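The Basket at the Foot of the Stairs

Laundry in the Vahidi house starts on the second-floor landing, where a basket sits from Sunday-best season through school vacation and is never fully empty. Arash Vahidi has lived in the same narrow house in Treltley for 14 years. He does the wash for five people, and he says the washing machine is the least of it.

"The machine takes care of itself," he said. "It's everything before and after. Who picked it up, who checked the pockets, who carried it down."

He grew up with a different arrangement. His mother did one big wash a week and ironed through the evening with the radio on. In his own house the loads are small and come almost every day. The change came when his youngest started day care and went through three outfits between breakfast and supper.

I spent part of April visiting homes in Treltley and nearby Irna to see how people handle their clothes. Most of the talk was about baskets. People have strong opinions on them. Fabrice Royer, who lives over a bakery in Irna with his two sons, prefers a tall hamper with a lid and hates the low, open kind. Arash's neighbor Pejman Dehghan uses old pillowcases, one for each member of the family, and carries them down over his shoulder.

Plastic baskets with holes in the sides are still the ones I saw most. They weigh very little, air gets through to damp towels, and they can be rinsed out in the tub. The handles usually go first. Fares Bitar runs a small housewares store on Moynihan Street and sold 176 laundry baskets last year. Of those, 88 were plastic. He keeps the wicker ones in the window – they look good there – and stacks the plastic by the register.

"People come in for a wicker one," Bitar said. "Then they think about carrying it wet-side down on two flights of stairs."

The next question is sorting. The old rule of whites, darks and colors still holds in some houses. In others everything goes in together on cold. Afshin Kiani, who did alterations and pressing for a hotel before she retired, sorts by fabric weight first and color second. Heavy jeans beat up thin shirts in the drum, she told me, and they take longer to dry, so the shirts get cooked while the denim is still damp.

She is also particular about trim. Ribbon, piping and contrast tape are often made of something different from the garment they are sewn to, and the two can shrink at different rates. Dark stripes next to a pale cloth are the ones she watches. She washes those pieces cold the first few times, inside out, and hangs them up by the waistband.
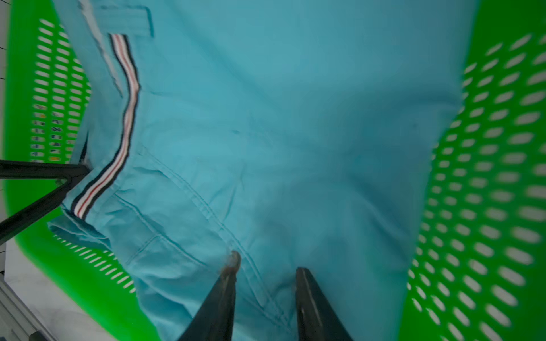 Twill is more forgiving than people think, according to Kiani. It can take a regular cycle and it presses well while slightly damp. What it does not like is sitting in a heap overnight after the wash. The creases set around the pockets and double seams, where the cloth is thickest, and a quick pass with the iron won't move them. She shakes each piece out twice by the hem and smooths the seams with her palm before hanging it.

For marks, she looks at the cloth by a window before it goes in. A little liquid soap and a soft toothbrush will handle most of what summer clothes pick up. She lets it stand while she sorts the rest.

Arash Vahidi has taken on some of this and skipped the rest. He checks pockets and turns the good things inside out. He does not own an iron. Folding gets done on his bed after supper, with whoever happens to be upstairs, and the socks go into a shoebox until somebody needs a pair.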